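### 4.2 Staying on after the first season

Of the 187 women who joined the Zunbridge rowing scheme, 20 had left by the spring, and we were glad to hear from 19 of them afterwards. Most spoke fondly of their mentors - often very fondly indeed - but found the early starts hard to fit around work and children. The two clubs that moved a session to the evening kept nearly everyone, and we return to them in Section 5.

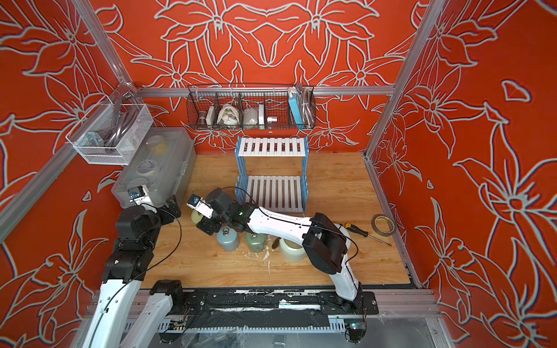 **Figure 2.** Zunbridge study, second season.

It would be a pity, we feel, to read these departures as a lack of interest in the sport.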